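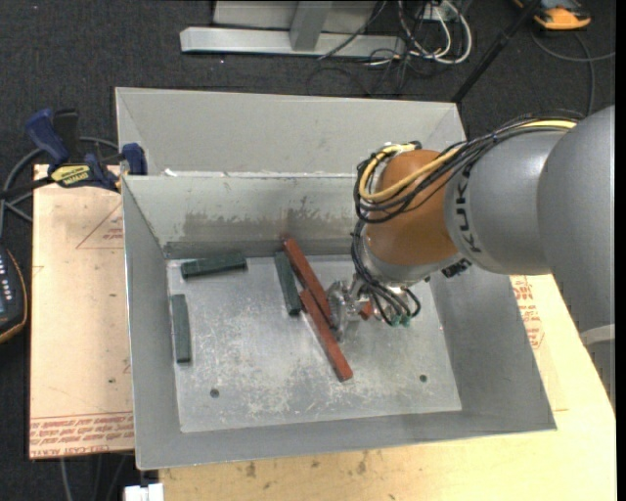

Cubeta de chapa con las piezas alargadas, verdes y rojizas. Suelo rayado y mancha en la pared del fondo.

9 nov 2018

Revisión de la cubeta y del juego de piezas. Pendiente desde abril, cuando se cambió la bandeja de plástico por la de chapa. Anoto el estado antes de decidir si se pinta el suelo o se deja como está.

Cubeta. Chapa gris, paredes inclinadas hacia fuera, fondo plano sin recubrimiento. La inclinación es correcta para lo que hacemos: una pieza que cae contra la pared tiende a volver al fondo. El problema sigue siendo la arista entre pared y suelo. Una pieza paralela a la pared y pegada a ella deja poco sitio para entrar por ese lado. Con la pieza apoyada por un extremo en la pared la situación cambia según el ángulo; conviene registrar las dos posturas por separado en la hoja, que hasta ahora las mezcla bajo «borde».

Fondo. Roces claros y rayas finas, más densos en el centro y en la parte baja, vistos desde arriba. Paso la uña por las rayas y no engancha en ninguna. Es desgaste superficial. Con la luz del techo encendida el metal da reflejos que cambian al mover la cabeza; con la lámpara lateral de Flevley bajan bastante, aunque aparece sombra junto a la pared. Dejo la lateral para esta semana.

Agujeros. Dos redondos y pequeños en el suelo, uno hacia cada lado en la parte baja. No tapar con cinta: en la bandeja anterior se despegaba y dejaba cola. Si se tapan, tapón enrasado. Pedir medida a Savgate antes de comprar nada.

Mancha de la pared del fondo. Pardo grisácea, ancha, ocupa la mitad inferior. Probado alcohol isopropílico en una esquina con trapo de algodón: el trapo sale algo sucio, la mancha no cambia de forma apreciable. No probar con estropajo, la pared es más clara que el resto y se notaría. Queda como está. Apuntada en la ficha para que no se tome por nueva en la próxima revisión.

Piezas. Bloques alargados en dos colores, verde oscuro y rojizo. Separo las notas por color.

Verdes: contraste suficiente con el metal incluso en la zona rayada. Cerca de la pared oscurecen con la sombra de la lámpara y el borde inferior se lee peor. En la colocación de la foto están a la izquierda y en el centro, tres, cada uno con orientación distinta. Me sirve como disposición de referencia.

Rojizos: se distinguen bien sobre el fondo. El caso incómodo es el de dos barras juntas y en diagonal, una de ellas apoyada en la pared del fondo. La línea de separación entre ambas se pierde cuando quedan casi paralelas y a simple vista, desde arriba, cuesta decir dónde acaba una. Marcar como «contacto lateral» en la hoja, no como «solape».

Medidas. Pie de rey Trulier, cero comprobado antes y después. Mido la sección en los dos extremos y en el centro de cada pieza. Las caras largas están bien. En los extremos hay aristas con pequeños golpes, más en las verdes, sin rebaba que moleste. La pieza con la etiqueta 28 tiene un extremo mellado; la retiro del juego y la paso al cajón de descartes. Peso del juego restante en la báscula de mesa: 1282 g. Anotado en la tapa de la caja con rotulador, el valor anterior está tachado pero legible.

Hoja de colocaciones. Última fila rellenada: 237. Hay filas sin orientación anotada, todas de antes del cambio de bandeja. No las completo de memoria. Las marco con guion y quedan fuera de la tabla resumen.

Limpieza. Paño seco al terminar, sin aceite. El aceite protege la chapa pero pasa a las piezas y cambia el brillo. Si aparece óxido en torno a los agujeros, lana fina y aviso en la pizarra.

Sobre pintar el suelo: Teixeira ofrece un gris mate al horno, pero el plazo nos deja sin cubeta demasiado tiempo. Alternativa, lámina mate recortada, que se levantará por las esquinas tarde o temprano. De momento, chapa desnuda.

Pendiente:
tapones, medida y precio
separar «borde» en dos columnas
repuesto para la 28
repetir la prueba de luz con la persiana bajada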